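**Former grain store in Cuvthorpe, now a restaurant: is the new layout good?**

**mallowbrick**
I ate at the Pennington in July, and I am still thinking about the building. They kept the old brick hall and put 5 small timber rooms inside it, each with its own roof. The kitchen is in the middle. It seats 60, but you never feel so many people near you.

**tern_and_gable**
I went too and I disagree. The rooms are pretty, but the hall has lost its height. From my table I saw only the back of another roof. The old market hall in Grorcombe was done better – one long space, nothing in the way.

**oduya88**
> nothing in the way

And so loud that I could not hear my own wife!

**mallowbrick**
Yes, the noise is my point also. In the timber rooms we could speak normally. I grant you that the view up is worse in the 2 rooms near the door.

**tern_and_gable**
Then they should say this when you book. Did Trustden do the interior as well, or only the structure?

**mallowbrick**
Both, as I understood from the waiter. The floor is made of up to 250 old boards from the loft, and they left the nail holes open. I am less sure about the lamps, they hang too low for a tall person.
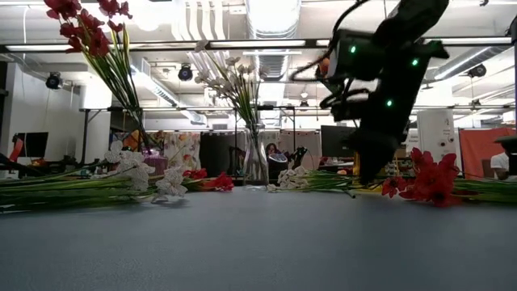 My brother hit his head on one when he stood up to pay. For a second visit I would ask for the room beside the kitchen, where the ceiling is higher.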